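Flereden to open tableware repair counter in Nivville this April

Walk-in service will take in plates, cutlery and planters at the Mokitard building
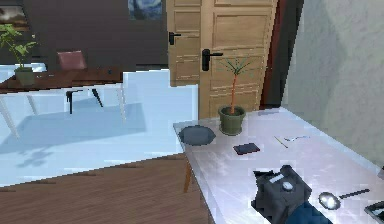
A potted plant, a dark plate or mat and a utensil on a white tabletop.

NIVVILLE - Flereden, the household repair company, will open a walk-in counter for tableware and small home goods on the ground floor of the Mokitard building in April. It will be the company's second counter, after the one in Urrego.

Customers will be able to bring in chipped plates, loose knife and spoon handles, cracked plant pots and worn serving boards. Most jobs will be priced at the counter before any work begins. Items that need more than a week will be sent to the Urrego workshop and returned to Nivville for pickup at no added charge.

"People in Nivville have been driving to Urrego with a box of plates on the back seat," said Yhon Giraldo, who manages both locations for Flereden. "We had enough of those customers that a second counter made sense. It is a small space and we will start with two repair benches."

The Urrego counter took in around 3000 items last year. Of those, 1140 were ceramic and 521 were cutlery, mostly handles that had come loose after years in the dishwasher. Planters, trays and glass made up most of the rest.

Flereden will not repair non-stick cookware, electrical appliances or anything with a lead glaze. Ceramic pieces mended with adhesive are returned with a tag saying whether they can be used for food. Many of them cannot, and customers will be told so at the counter - before they pay.

The counter will also sell replacement drip saucers, felt pads and food-safe board oil. A shelf near the door will hold repaired pieces that were never picked up, priced to cover the cost of the work. Unclaimed items are kept for six months before they go on the shelf.

Opening hours will be 10 a.m. to 6 p.m. Tuesday through Friday and 10 a.m. to 2 p.m. on Saturday. Parking is available behind the building, with the entrance on the north side. Appointments are not needed for fewer than ten items. Larger sets should be booked by phone through the Urrego counter until the Nivville line is connected.

Contact: Yhon Giraldo, Flereden, Mokitard building, Nivville

We use cookies to remember your settings and measure visits. Accept all | Manage choices

Comments (3)

dalem52
Do they do enamel? I have a coffee pot with a chip on the rim.

P. Orrin
Used the Urrego one for a soup tureen lid. Took nine days, fine job, you can see the line if you look for it.

northside_kit
The lot behind Mokitard is full by 11 most Saturdays, just so people know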